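Utensils and Stands: The Klinhom Kitchen Table

Gallery, 2 pictures

The Klinhom kitchen in Reltcombe was refitted in March, and the long drawer by the stove went with the old cabinets. Most of what lived in it now hangs or stands in the open. We kept a page like this for the Stundcombe kitchen too, and people used it when they were choosing what to keep and what to pass on. Sizes are not listed. Ask at the Emgate desk if you need them.

The slotted spoon

White plastic, with a long slim handle and an oval bowl full of small round holes. The metal pole behind it stands on a round, polished base. A spoon of this shape is good for peas, dumplings and poached eggs -- less so for rice, which goes straight through. Plastic is also the safer choice for coated pans. 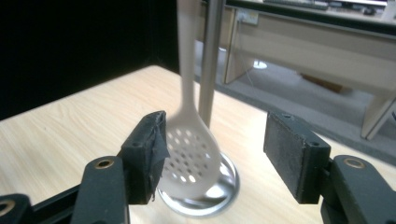 The tabletop

Pale wood grain, light enough to show up a dark crumb or a drip of sauce. House rules for the table are short: use a mat under anything from the oven, wipe up tomato and turmeric right away, and leave the scouring pads at the sink. A damp cloth and a little dish soap will do for everyday cleaning.
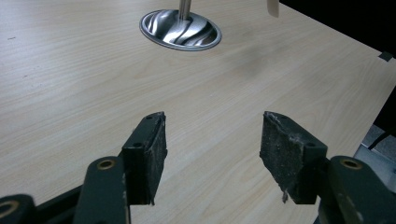
Light wood-grain table surface, Klinhom kitchen.

Pages for the baking shelf and the pan rack will be added when those are finished.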